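Wondura Twin Bench
Two-arm tabletop workstation for handling and food preparation tasks

Home / Workstations / Two-arm / Twin Bench

Overview

The Twin Bench is a pair of lightweight robot arms, sold as a set with grippers, controller, cameras and software, for work on an ordinary table. It suits teaching labs, research groups and product teams who need two hands on the job and don't have floor space for an industrial cell.

Most of our customers use it for household and kitchen tasks: stacking dishes, loading a toaster, putting a lid on a pan, moving food from one plate to another. These jobs need one arm to work near the other without the two getting tangled, and they need a gripper that can deal with a thin plate rim as well as a thick handle. The Twin Bench was laid out with that kind of work in mind.

The arms stand toward the back of the table and reach forward over the work area. The operator has the front edge clear for setting out and clearing items between runs.

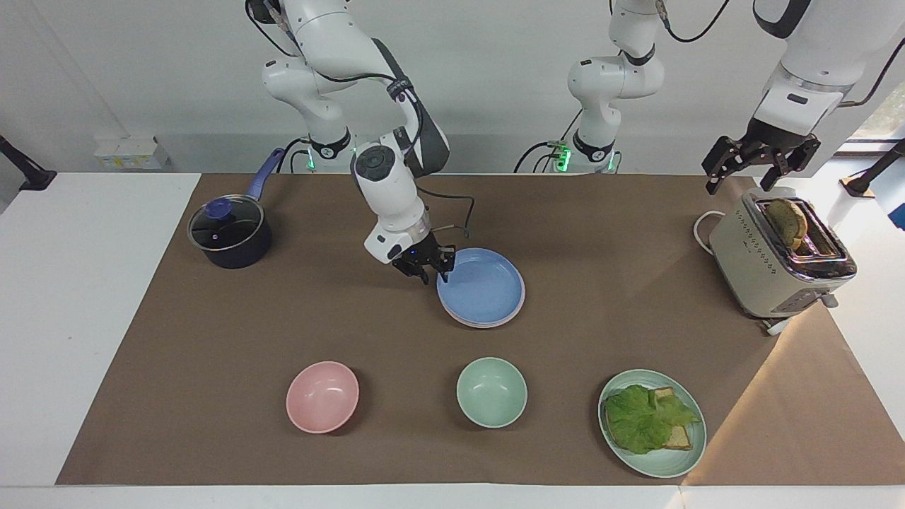
Right arm at a stack of two plates, left arm over the toaster.

What the arms do

Each arm carries a two-fingered gripper. The fingers are narrow enough to go in at the edge of a dinner plate and open wide enough for most bowls, mugs and pan handles. Finger pads are a wear item and can be changed with the hex key in the kit.

The two arms can be run separately or as a pair. In paired mode the controller keeps a minimum distance between the links and will slow one arm to let the other pass. The default is 2 cm. It can be increased in the settings but not reduced below that figure without a service login.

Status lights are fitted at the base of each arm. Green means the arm is powered and ready for commands. If an arm has stopped on a fault, the light changes to red and the fault code appears in the controller window. Clear the fault at the controller before you restart the program.

Recording and playback

Every movement can be recorded from the arms and the cameras at the same time. Recordings are saved as numbered runs, each with its own task name and notes field. The standard drive holds nearly 1000 short runs at default camera quality. After that you will need to move older runs to your own storage. The software gives a warning when the drive is getting full, and it won't overwrite anything by itself.

A run can be played back at full speed, half speed or step by step. Step by step is the one to use when you are checking a grip. You can stop at any point, move the gripper by hand with the release button held down, and save the new position over the old one.

Runs can be grouped into tasks. A simple breakfast task might have separate runs for lifting the toast, placing it on a plate and adding the topping. Keeping them separate makes it easier to redo one part without recording the rest again.

Cameras

The kit comes with two camera positions. The first is a fixed camera on a stand, which takes in the whole table and both arms. The second is a head camera that looks down on the work surface from the operator's height. Both connect to the controller by cable and are started together when a run begins.

The head camera view is the more useful one for laying out items. Dishes show as clean outlines from above, so it is easy to see whether a plate has shifted between one run and the next. The fixed camera is better for checking arm posture and cable clearance.

Camera cables should be tied back along the stands. A loose cable hanging into the work area will show up in recordings and can block the view of smaller items.

Work surface

We recommend a plain, matte covering over the table. Brown kraft paper works well and is cheap to replace. It cuts down glare, gives good contrast with white and pastel dishes, and can be thrown away when it gets greasy. Tape it at the corners if the room has a fan or an air conditioner.

Windows are fine, but direct sun moving across the table will change the colour readings through the day. If you are recording over several hours, use a blind or work under the same room lights throughout. The calibration routine should be run again after any large change in lighting. It takes a few minutes and needs only the printed card that comes in the box.

Setting up a tabletop task

The steps below are from the quick start guide. They assume that the arms are already mounted and have passed their first calibration.

1. Switch on the controller and wait for green lights on both arms.

2. Cover the table and smooth the covering flat. Ridges in the paper can catch the edge of a plate.

3. Put heavier items such as pans and small appliances toward the sides. Leave the middle of the table open for the dishes that will be picked up or filled. Keep power cords away from the gripper paths.

4. Set out the dishes with a hand's width between them where you can. In a sandwich layout, for instance, the finished plate and the bowls can go in a row, with an empty plate on its own in the open middle of the sheet and the saucepan off to one side.
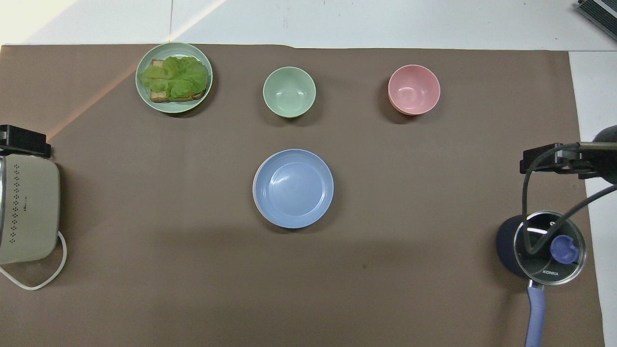 5. Open the head camera view and save it as the reference layout. The software will show this as a faint overlay so you can put things back in the same spots for the next run.

6. Record one slow run with no food on the table. Watch for contact between the arms and the taller items.

7. Record the task. Add a note if anything was moved or dropped.

What it will handle

Each gripper is rated to 500 g. That covers a slice of bread, a side plate, most cereal bowls and light utensils. Heavier dinner plates should be weighed before you plan a task around them. Full saucepans and appliances are over the limit and should be treated as fixed items. The arms can operate a lever or lift a lid, provided that the lid itself is within the rating.

Soft food is possible but takes practice. Grip force is adjustable in small steps, and lettuce, sliced bread and cheese each want a different setting. The library has starting values for common items. Treat them as a place to begin, and expect to change them for your own bread.

Glazed and glossy dishes are fine with the standard pads. Wet dishes are not recommended. The ribbed pads hold a damp rim better, but the arms are not sealed against water and should not be used over a sink.

In the box

Two arms with bases and table clamps
Two parallel grippers, fitted
One controller with drive
One fixed camera and stand
One head camera and bracket
Standard finger pads, one spare set
Ribbed finger pads, one set
Calibration card
Cable set and ties
Hex keys
Printed quick start guide

Dishes, cookware, appliances and table are not supplied.

Options

Brarkach pad kit. Four sets of finger pads in different firmness grades, including a very soft grade for fruit and bread. Fits the standard gripper with no adapter.

Moynihan stand. A taller, heavier stand for the fixed camera, with a cable channel down the back. Useful where the table is shared or gets bumped.

Tratum task library. A set of 300 ready-made motions for tabletop work, including picking up by the rim, nesting bowls, placing flat items and pressing levers. Each one can be edited and saved under a new name. Updates are free for the first year.

Table and power

The table must be flat, rigid and steady under load. Folding tables are not suitable. Allow clear space behind the arm bases for the cables, and leave enough room above for the elbows, which rise well over the work surface when the arms fold back.

The controller runs from a standard wall outlet. Don't share a power board with a toaster, kettle or other heating appliance. When a heating element switches on it can cause a dip that the controller reads as a fault, and the run will stop.

Safety

The arms stop on contact, but they can still pinch. Keep hands out of the work area while a program is running. The stop button has a long lead and should be placed at the front of the table, within reach of whoever is supervising.

Food handled by the grippers is for testing and demonstration. The standard pads are not certified for food service. Wipe the pads with a damp cloth after each session and let them dry before the next one. Unplug appliances when you are laying out a task or changing a layout by hand.

Training and support

Each Twin Bench order includes a half-day online session covering mounting, calibration and a first recorded task. Kirsten Brøndum runs these sessions on Tuesday mornings, and places can be booked from the order page once your serial number has been registered. Bring a few of the dishes you plan to work with, as grip settings are covered in the second half.

On-site training is available at extra cost. We ask that the table is in place and the arms unpacked before we arrive.

Arms and controller have a two-year warranty. Pads, cable ties and calibration cards are wear items and are not covered. Spare parts are kept in stock — gripper fingers and wrist cables are the ones most often ordered — and are sent out the next working day.

Ordering

The Twin Bench is sold as a complete set. Single arms are available only as replacements for registered owners. Quotes include freight, and pad kits or a camera stand can be added to the same shipment. The next batch ships in October. To request a quote, use the form on this page and tell us your table size, the kind of task you have in mind and whether you need on-site training.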